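Lallach Volunteer Fire Department
Frequently Asked Questions

Is the department paid or volunteer?
Both. The chief and 2 engineers are paid. Everyone else on the roster is a volunteer, and has been since the first company was formed with a hand pumper kept in the feed store at Seixas.

How large is the area you cover?
The district has 1,014 addresses. It takes in Lallach, Seixas and the Cokum road as far as the county line. Past the line, calls go to Balov, and we respond there only when asked.

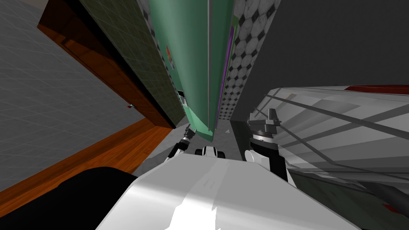 LALLACH, November

The answers on this page were checked this month by Captain Idalina Figueiredo. The burn permit and hydrant sections have changed. The rest is the same as before.

Do I need a permit to burn brush?
Yes, for any pile wider than four feet. Permits are free and good for two days. Pick one up at the station or ask for it by phone before 11 a.m. on the day you want to burn. No permits are given on days with a wind advisory, and a permit you already hold is not valid on those days.

Can I burn household trash?
No. This includes cardboard and treated lumber.

Who clears snow from the hydrants?
The town plow crew does not. If there is a hydrant along your property, please keep three feet open on all sides and a path to the street. If you are not able to do this, call the station and we will put the hydrant on our list.

Will you check my smoke alarms?
Yes. We test alarms and change batteries for any resident of the district. If an alarm is more than ten years old we will tell you to replace it. We keep a small supply for people who cannot buy one.

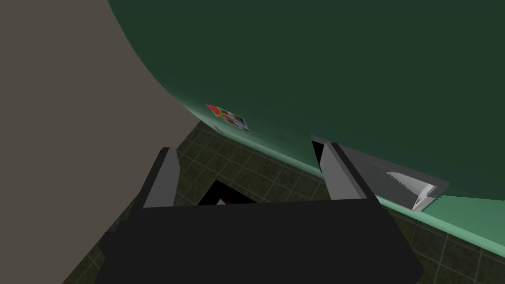
Visits are made on Monday evenings, and the wait is usually two weeks. Someone over 18 has to be home. Renters can ask for a visit without going through the landlord.

Why does an engine come when I called for an ambulance?
The ambulance is based in Balov. Our people are trained in first aid and are often closer, so both are sent. You are not billed for the engine.

How do I join?
You must be 18, live or work in the district, and have a valid driver's license. Applications are at the front desk. Catarina Pacheco runs the training program and will call you to set up a first meeting. New members attend drills for six months before they ride to calls. Gear is provided.

Can my child's class visit the station?
Yes, on weekday mornings. Ask at least two weeks ahead. If a call comes in during the visit, the tour stops and the class waits in the meeting room with a teacher.

How do I get a copy of a fire report?
Write to the station with the address and the date of the fire. Owners, tenants and insurers can have one copy at no charge.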